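Been reading up on the Morden mill eviction for a talk on Saturday. Posting my notes as I go.

The company, Donine, owned the mill and nearly all the housing around it. When the workers walked out over unpaid wages, 567 of them got notices in the same week. They had 10 days to leave.

Most went to Cikmont, the next town down the river. Churches and mosques there opened their halls. Almost 2,000 people slept in them that June, counting children.

The government promised an inquiry into the police action at the mill gates. It opened, sat twice, and was adjourned. The adjournment was never lifted.
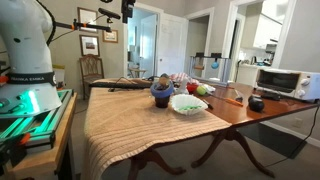 *Franka Emika arm with the base light on green.*

Families asked for three things: back pay, the right to return to their homes, and the names of the officers on duty. They got part of the first one.

The Bellini report is the best source I've found. It has more than 100 statements, taken in three languages. The chapter on the gates is hard to read but you should start there.

One thing the report gets wrong, I think, is treating the strike as a religious dispute. The statements in its own appendix talk about wages and rent. Religion comes up when officials are speaking.

A few of you asked about the memorial. There's a plaque on the Cikmont side of the bridge. Morden has no marker, and the council turned down the last request without a hearing.

Will add page numbers for the statements tonight.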